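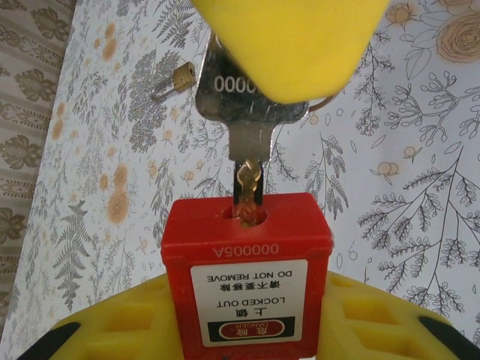 Figure 1. Key with a yellow cover, at a red padlock.

Print | E-mail

4. What happens to the files when a solo practice closes

Having set out the rules on retirement in the section before this one, we turn now to a matter that came up in nearly every interview, often before we had a chance to ask about it, and that is the fate of the closed client files. A lawyer who has worked alone for a whole career will usually have a room full of them, or a garage, or a rented unit across town, and the practice rules of the Nirnenano bar say a good deal about how long the papers must be kept and very little about who should keep them once the lawyer has stopped working. The period is 10 years from the close of the matter. It does not stop running, and the duty does not lift, when the lawyer hands in a license.

We wrote to 60 solo practitioners who had told the bar they meant to retire, and 51 of them were kind enough to answer, some at great length – one sent us eleven handwritten pages, for which we remain grateful. Of those who answered, 17 had a written agreement with another lawyer to take over the files. The rest had spoken to a friend, or meant to, or were hoping that a son or daughter would see to it. Senan Daly, who retired from a small office in Grodari, told us that he had promised his files to a colleague who then retired ahead of him, and that the two of them spent the better part of August on the telephone trying to find a third.

It would be unfair to call this carelessness. Most of the lawyers we met knew perfectly well what the rule asked of them, and several had read it more recently than we had. What they lacked was a person to ask. The bar office will say that a successor must be "suitable," but it keeps no list of lawyers willing to serve, and when Annatjie Modise asked for the name of one, she was sent a second copy of the rule.

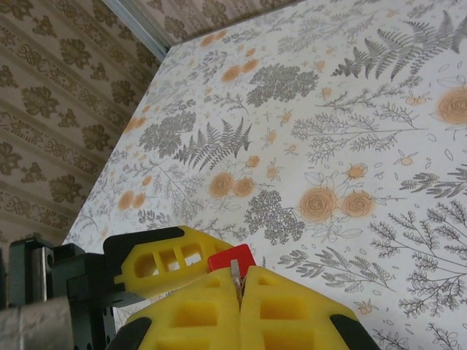 The successor agreements themselves, where we were able to read them, vary a great deal in what they cover. Some run to a single paragraph and name only the new custodian, while others deal with storage fees, requests from former clients, original wills, and the day when the papers may at last be shredded. The better ones share the duty between the retiring lawyer and the successor for a first year, so that both have hold of it at once, much as the small red block in the second picture sits between the tips of two yellow fingers. Chepkoech Mollel, who drafted one such agreement for her late partner's practice in Drudau, found the shared year to be the part she leaned on most, for former clients would call with a name and a half-remembered date and she could simply pick up the phone.

Original wills deserve a further word. They belong to the client, and a successor who takes them in without writing to the client may be taking on more than was bargained for. Jahangir Jayasinghe and Fiorella Pagano, both of whom have acted as successors, now refuse any transfer that arrives without a separate list of wills, and we return to their form of list in Section 5.

Print | E-mail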